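Print this article | E-mail this article
Reading time: 4 minutes

Can it put the snacks away yet?

I have been promised a robot that does chores since I was old enough to be handed a dish towel. So when Brândușa Voicu said I could come by the Clornulora workshop and ask her anything I liked, I showed up early with a list, and the first thing on it was my kitchen junk drawer.

She laughed at that (she laughs a lot, and she talks fast, so bear with my notes). "Everybody starts with laundry," she said. "You're the first one to start with junk."

Voicu has spent 13 years around machines that pick things up and put them down, most of them on factory floors, and she came to household work late and a little reluctantly. "In a factory the part is always in the same place. Somebody was paid to make sure of it," she told me. "In a house, who is paid to do that?"

What she has her people working on now is drawers. Opening them, closing them, getting things in and out. I'll admit I was hoping for something grander - a full dinner service, maybe - but she wouldn't budge. A home is mostly drawers and doors, she said, and if you can't do a drawer you can't do a kitchen, a bathroom, an office or the back room of a shop. 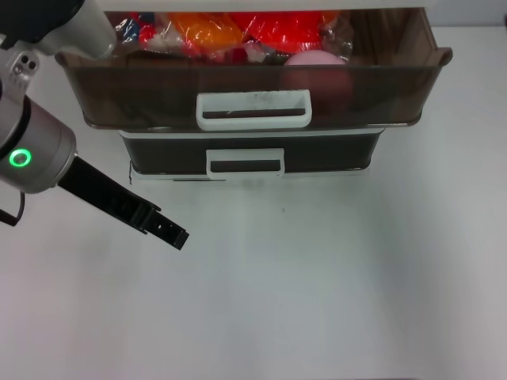
Matić thinks even that is too generous, and told me so over coffee: a drawer is a solved problem right up until you put something in it, and then you have to start all over again with whatever that something is.

Voicu heard this and nodded, so I asked her to explain it to me like I was 10. "Okay, a bag," she said. "You pick up a block, it's a block. You pick up a plastic bag and it changes shape in your hand. It shines, it's see-through, the stuff inside slides. Where is the edge of it? You know without thinking. The machine has to guess." Balls, she added, are their own kind of headache, and she made a rolling motion with her hand all the way across her desk and off the end.

I wanted numbers, because readers always write in and ask for numbers. Her answer was that her group has logged 4,000 tries at drawer chores since October, and that she wouldn't give me a success rate, since it depends so much on which drawer and what's in it. Fair enough! I pushed anyway. "A drawer it knows, with nothing fussy inside, I would bet my lunch on it," she said. "Your junk drawer, I would not bet a cracker."

And speed? Slow. She was very plain about this. A job I'd do in a couple of seconds without looking up from my phone can take the machine 2 minutes, and that's when it goes well. She doesn't think people will mind so much. "Your dishwasher is slow too. You left the room, so you never noticed."

We got onto the subject of seeing, and I found this part more interesting than I expected. From across a table, a drawer looks simple enough. Up close, with the hand nearly on it, a camera may get little more than a stretch of tinted plastic and a straight edge, and the machine has to work out which way is "out" from that.
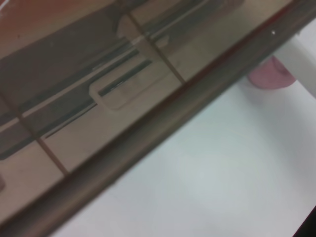
It's the same trouble I have groping for my keys at the bottom of a bag, I suppose, except that my fingers can feel the keys. Touch is where Voicu would put her money if she had more of it. She'd like a hand that knows when a drawer is sticking and eases off, the way you or I would jiggle it a bit and try again. Right now, she said, too many machines just pull harder.

Shops may get there before homes do. She has been talking with Prilano about restocking small bins after closing time, when there's nobody in the aisle to bump into and it doesn't matter if the job takes until morning. Gitano asked about the same thing and then went quiet, and she was cheerful about that as well. "They'll call back when they've tried hiring for the night shift."

I asked what she does at home. Does she have any robots? One vacuum, she said, and it spends a good deal of its life stuck under the couch. She gets down on the floor and pulls it out by hand.

My last question was whether I should wait for a machine to sort out that junk drawer of mine. She asked what was in it, and I started telling her - batteries, rubber bands, soy sauce packets, a tape measure, birthday candles - and she put up her hand somewhere around the candles. "Do it this weekend," she said. "Throw out the soy sauce."

Print this article | E-mail this article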